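Filed under: Tutorials > Simulation > Manipulation

How to Grade a Door-Opening Policy Without Fooling Yourself

We use cookies to remember your preferences and count visits. By continuing to read, you accept this. Manage settings

January 28, 2025

Doors are where confident robot policies go to be humbled. We trained ours on 358 simulated demonstrations, watched the loss slide down beautifully in November, and then spent the rest of the month learning that a lovely loss curve will not turn a handle. What follows is the grading routine we use now. You need a simulator with a resettable scene, a trained policy, and a tolerance for bad news.
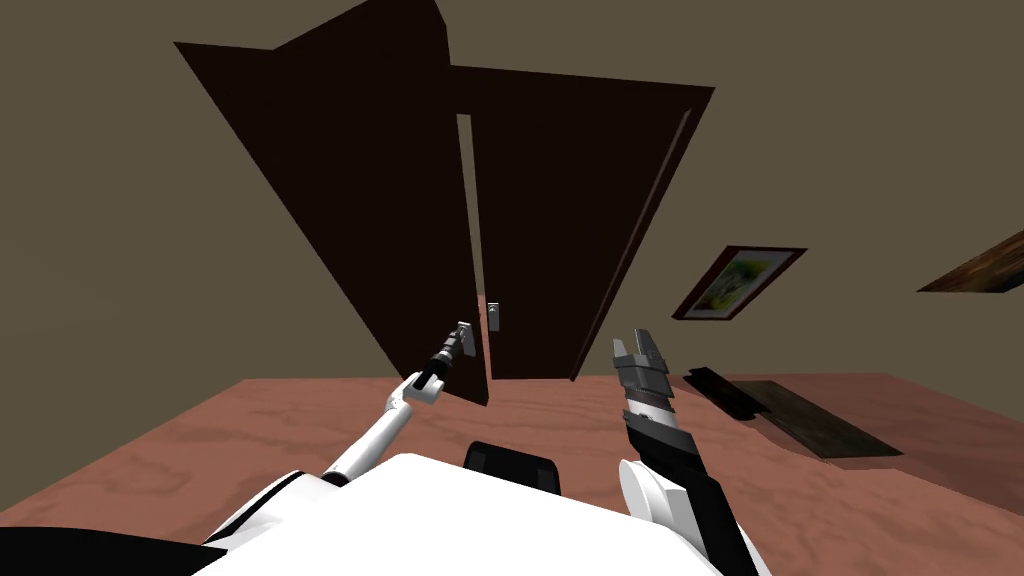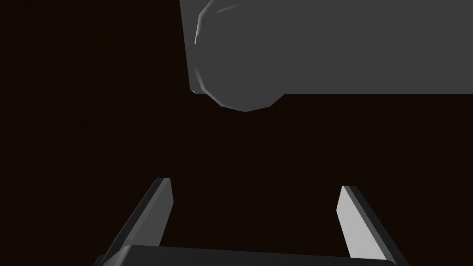
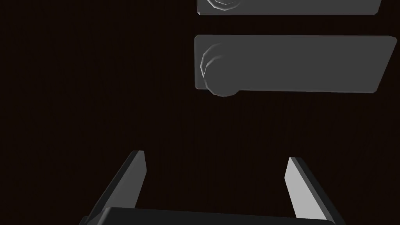
Simulated views from our door work, two of them looking past an open gripper.

Step 1. Freeze the scenes before you look at any results.

Write out 50 starting states and save them to a file. Vary the robot's base position, the arm pose and the lighting. Put the file somewhere you will feel guilty about editing. We keep ours in Litateck, our scene store, which asks for a written reason whenever you change anything. The reasons make for embarrassing reading.

Step 2. Split the task into stages.

"Opened the door" is a fine goal and a terrible measurement. A run that misses the handle by a hair and a run that attacks the wall get the same zero. We score 3 stages:

reach: fingertips inside the handle zone
turn: handle past its release angle
open: door past the target angle and still there when the clock stops

Keep the last clause. Our first version gave full credit to a door that swung open, bounced, and shut itself again, which did wonders for our average.

Step 3. Read the stages from the simulator, never from the cameras.

The policy gets pixels. The grader gets joint angles and contact reports. If you grade from the wrist view, you will sooner or later reward a gripper for looking as if it has hold of something.

Step 4. Run a dumb baseline.

Ours is called Pisharody. It drives to a fixed point near the handle, closes the gripper and pulls. It has no learning in it whatsoever, and it beat our first trained policy on the reach stage. We did not put that in the newsletter.

Step 5. Repeat everything with 2 more training seeds.

Report each seed on its own line. If one seed is wonderful and the others are hopeless, you have a lottery ticket, and the mean will hide it from you.

Step 6. Watch the failures.

Sort failed runs by the last stage they reached and replay each pile, starting with the biggest. Use both the body view and the wrist view. In our replays, most failed reaches came from the arm stopping short and then waiting politely for the rest of the episode. The Grikelthorpe planner fixed a good share of those by nudging the base forward whenever the arm ran out of length. It also introduced a new failure in which the robot parks itself in the path of the door.

Step 7. Change one thing and run the same file again.

Yes, the whole file. Save the settings next to the scores, along with the simulator version. A Stasalon update once changed our contact defaults, and for two days we believed we were geniuses.

If your reach score is high and your turn score is near zero, check the friction on the handle before you retrain anything. After that, check which way the handle is supposed to turn. We had it backward in the grader for longer than I plan to put in writing.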